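Participants wanted: kitchen task recording, Celska project
Posted in August by Domingo Herrera

Rebane is looking for people to record everyday kitchen tasks with hand-held grippers at our Mirnmont office. The recordings are used to teach a learning system how household jobs are done. You work with a gripper in each hand, or with a partner who has the second one. No robotics experience is needed.

A session lasts three hours, breaks included, and pays $20 an hour. We are after 1000 usable recordings, so most people come back for several sessions. Tasks are short – opening doors, moving bowls and cups, wiping a counter. 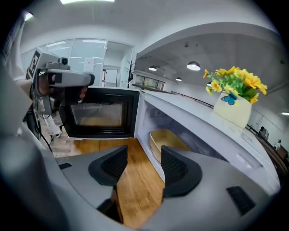

Microwave task, with the door open and a bowl inside.

You should be 18 or older, able to stand for most of a session, and comfortable holding a tool at arm's length. Glasses are fine. Leave rings and bracelets at home. Left-handed people are very welcome – we have too few.

Sessions start at 9 a.m., Sunday included. To apply, send your name and the days you are free, with Celska in the subject line.

Contact: Domingo Herrera, Rebane, Mirnmont | © Rebane | Back to top

Comments

plosance_kay: Is parking free?

D. Herrera: Yes, behind the building.

tomw: Can my wife and I sign up as a pair?

D. Herrera: Yes, put both names in one email.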